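Fultance Adds Secondary Glazing Line for Older Homes

February - Fultance, a maker of aluminum windows and doors, today announced the Zinodmont, a secondary glazing panel that fits on the room side of an existing window. The product is aimed at owners of older houses who want less draft and less street noise but need to keep their original sash.

The Zinodmont uses a slim aluminum frame with a single pane of 6.4 mm laminated glass. It comes in 2 versions, a horizontal slider and a lift-out panel. Both mount to a softwood ground fixed inside the window opening, and both can be removed for cleaning without tools. Each panel is cut to order, up to a maximum height of 2000 mm.

"We kept getting calls from people who had been told to replace windows that were still sound," said Domenica Hollenstein, product manager at Fultance. "A second pane on the inside deals with most of what they were calling about. It costs less and the outside of the house stays the way it was."

Frames are offered in nine standard colors, with matching screw caps and brush seals. Custom colors are available at extra cost and add to the lead time. Obscured glass can be ordered for bathrooms and stairwells.

Panels are made at the company's plant in Stukau. Glass and frame leave the plant as one assembled unit. Handles, brush seal, packers and fixing screws are sent in a separate carton so that installers can check them before taking the panel out of its wrapping. 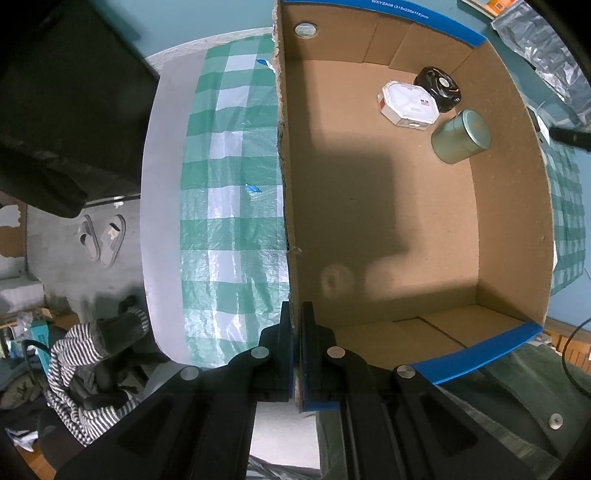

Open corrugated carton, marked (315x230x115)mm on the blue strip along its rim.

The Zinodmont replaces the Greco panel, which Fultance has sold through its trade counter for several years. Greco panels already on order will be supplied as normal, and replacement seals and catches for them will stay in stock. The new frame is not interchangeable with the Greco track - customers who want to add to an existing Greco installation should speak to the trade desk before ordering.

Fultance recommends leaving a gap of at least 100 mm between the existing glass and the new pane where noise is the main concern. A smaller gap is acceptable where the aim is to cut drafts. The original window should be in good repair and able to open, so that the space between the two can be aired from time to time. Buildings with protected status may need consent, and owners should check with their local office before work starts.

Trade customers can order now by quoting product code 1349. A survey sheet and fitting guide are included with each quotation. Homeowners can buy through any registered Fultance installer.

About Fultance
Fultance designs and makes aluminum windows, doors and secondary glazing for homes and small commercial buildings. Its plant and trade counter are in Stukau.

Press contact
Domenica Hollenstein, Product Manager, Fultance, Stukau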